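Hesomum Play Library: A Conversation With Paula Toma

Published 19 November 2023

The Hesomum Play Library in Ustulberg moved to its present address on Tănase Street in August. Its collection now stands at 3197 registered pieces, lent to 135 member families and to several kindergartens in the district. Paula Toma, who is responsible for the collection, received us in the sorting room, where returned sets are emptied out, checked and put together again before they go back to the shelves.

The room at the old address had been a corridor with a counter in it. When the library was offered a larger space, Ms. Toma asked that the first purchase be a table.

"We had been doing this work standing up, on a brown surface, under a ceiling light," she said. "A small part of the wrong color disappears on brown. I wanted a white top with enough room on it that two sets could be open and stay apart."
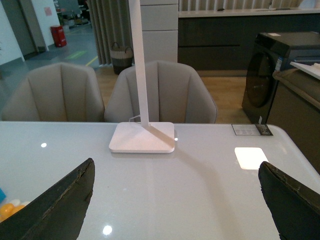 The furniture budget was modest, and most of it went to the table. Ms. Toma described the choice of finish as a compromise. A glossy surface is easily wiped between sets, but it returns the light to whoever is working at it, and bright patches of reflection lie across the top for much of the day. The desk lamp, with its flat square base and tall white pole, was chosen to take up little of the working area. "It can be pushed back with one hand," she said. "The old one had a clamp, and it was always clamped where you needed to be."

The beige upholstered chairs were a matter of some discussion. Raluca Vlad, who oversees the library's premises, had recommended plain wipeable seating, and she has not entirely changed her mind.

"I would still have bought something I could wash," Ms. Vlad said. "The stitching collects crumbs. But people sit down to check a set now, and they used to do it leaning on the counter with their coats on. I accept that the chairs had something to do with it."

Each return follows the same course. The box is emptied onto the table, the parts are grouped by kind, and the groups are compared with the sheet kept in the lid. Parts that belong to another set are placed to one side and entered in Skerent, the register the library uses for loans and losses. Since the move, 179 entries for missing parts have been opened. By Ms. Toma's account, 40 of them were closed when the part came back in a different box.

"Families with two of our sets at home will mix them. That is ordinary, and we have never charged for it," she said. "What I ask is that they bring back the strange pieces as well, the ones they don't recognize. Somebody here usually will."

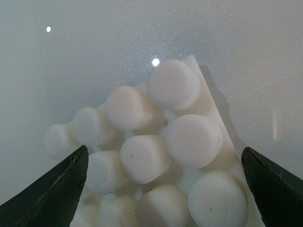

She is less relaxed on the subject of bags. For some years the library packed small parts in knotted plastic bags, which were torn open at home and seldom replaced. The present boxes have fixed compartments and no bags at all. Members complained at first that the boxes were heavier to carry, and Ms. Toma concedes the point. The library has kept a few of the lighter boxes for families who come on foot.

Cleaning is done at the same table once the sheet has been checked. Plastic parts are washed in the adjoining kitchen and laid out on towels. Anything that cannot be put in water is gone over with a cloth or a soft brush, and dust is the main difficulty.

"Pale things show every speck," Ms. Toma said. "You clean one, you put it down, and by the time you have done the next the first one wants doing again. I tell new staff to close the box as they go." 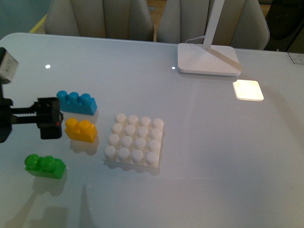
Which sets take the longest to check?

"The ones with large bricks are quick, even when everything has been emptied out together. You can see what you have. The slow ones are the board games, where a card has gone soft at the corner and you have to decide whether it will bother the next child. I am stricter about that than Raluca is."

Ms. Vlad, who had come in to look at a radiator, confirmed this.

The sorting room is expected to gain a second lamp and a set of low shelves along the inner wall. Ms. Toma would prefer the shelves first, as finished boxes are at present stacked in the passage and have to be moved each time the kitchen door is opened. Ms. Vlad has obtained one quotation and is waiting for another.

Members are reminded that sets may be returned at the Tănase Street entrance during opening hours, and that the sheet in the lid should stay with the box.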